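Demonstrations by Hand Deserve a Stricter Account

Opinion
Jingyi Xie, Pruveck
June 2024

The field of robot learning has accepted, with little debate, that the quickest way to teach a machine to handle cloth is to let a person do the handling. A demonstrator works at an ordinary table, the motion of the hand is recorded, and a policy is trained on the result. Pruveck supports this approach and has invested in it. Our concern is with the way its results are reported.

Published accounts tend to give a single figure for the size of the data set and a single figure for success. Neither says much about the conditions under which the demonstrations were made. In the Sanisden study, which we reviewed in March, the main table listed 358 demonstrations of folding and lifting. Only the appendix disclosed that 97 of these had been left out of training, and the grounds for leaving them out were given in one sentence. A reader who wished to repeat the work could not have done so. 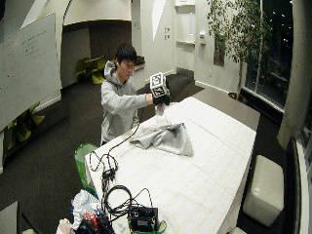 Hand tracking by printed markers has clear merits. It is cheap, it can be set up in an ordinary room, and the demonstrator keeps a sense of how the fabric is behaving. It also has a known weakness. A marker that turns away from the camera gives no reading, and people turn their wrists a great deal when they handle cloth. Most groups fill such gaps by drawing a smooth path between the last good reading and the next. We do not object to the practice. We do object to its being left unreported, for a filled gap is an estimate and a policy trained on it inherits the error.

The Jalell group has shown that better reporting is possible. Its most recent paper marks every filled gap and repeats the main trial without them. The success rate fell, and the authors printed the lower figure beside the higher one. Some reviewers regarded this as a weakness in the paper. In our view it was the strongest part.

A second matter is the view from the hand itself. A wide lens close to the work records folds and edges that a fixed camera may miss, but it bends straight lines and gives a great deal of room to whatever lies nearest.
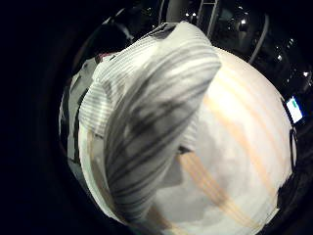 Whether a policy learns the fold or merely learns the fabric is a question that too few papers attempt to answer. Stripes are a particular difficulty. They offer the network an easy cue to direction, and that cue is absent from a plain sheet. The Jia trials tested one policy on 31 items of household linen and reported plain and patterned items separately – a modest step, and one that cost very little. We should like to see it become usual.

Pruveck therefore proposes 2 changes to its own review procedure, and invites other bodies to consider them. First, any paper that relies on tracked demonstrations should state how many were discarded, by whom and on what grounds. Secondly, results on deformable objects should be broken down by material and surface pattern wherever the number of trials allows. Drafts of both requirements are open for comment, and responses from smaller laboratories would be especially welcome.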